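Packed lunch for a walking group, how to keep sandwiches from going soggy?

Asked by Semine_K in Food and Cooking

Hello all. I am preparing lunch for our walking group on Wednesday. We are 16 people and we take the path above Skincombe, so there is no shop and no café on the way. I want to make the sandwiches the evening before, because we leave at 6 in the morning and I don't trust myself with a knife at that hour.

My problem is the bread. Last time I made tomato and cheese, and by lunch the bottom slice was like wet paper. I used normal white bread from the supermarket and I closed everything in one big plastic box. Is it the box, the tomato, or the bread? Also two persons in the group do not eat cheese, so any idea for them is welcome.

Thank you in advance, and excuse my English.

Caradog Sayce
Member, 60 posts

Hello Semine, I think it is mostly the tomato, and a little bit the box. I made lunches for a school kitchen for 5 years and we had the same trouble in the beginning.

Tomato gives water as soon as you put salt on it. Slice it, lay the slices on kitchen paper, put a little salt and wait ten minutes. Then dry them again on the top side. You will be surprised how much comes out. After this, spread butter on both slices of bread, all the way to the crust - many people leave the border dry and this is exactly where the water enters. Put the cheese against the bread and the tomato in the middle.

For the bread, take one that is a day old and has some body. Very soft bread will always suffer, even if you do everything right.

I don't like one big box. The sandwiches at the bottom carry the weight of all the others. I wrap each one separately and tight, and I cut before wrapping, never after.

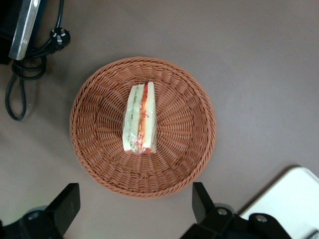 A sandwich wedge in plastic film, in a round wicker basket.

If you wrap them in the evening, put them in the fridge straight away, and in the morning move them to a cool bag with 2 ice packs. Put the packs on top, since cold air goes down. Write the filling on a small piece of tape, otherwise everybody opens everything to look.

For the people without cheese, I would make roasted pepper with hummus. The pepper must be dried also, same method, but no salt. Chicken with mustard is good too, if they eat meat.

ustico_walker

just bring the tomatoes whole and a small knife, everyone cuts their own. we do this every time and never had soggy bread

Barrera

I agree with Caradog about the butter, but mayonnaise does not work the same way in my experience. It has water in it and it makes the bread heavy. If somebody wants it, put it between the meat and the salad and keep it away from the bread.

One more thing is lettuce. Wash it in the afternoon and not just before, so it has time to dry in a towel. I forgot this once and it was worse than any tomato.

Semine_K

Thank you everybody! I will do the kitchen paper and the butter, and the hummus for the two without cheese. Can I roast the peppers already on Monday, or is this too early?

Caradog Sayce
Member, 60 posts

Monday is fine, keep them in a closed jar in the fridge. Dry them when you make the sandwiches.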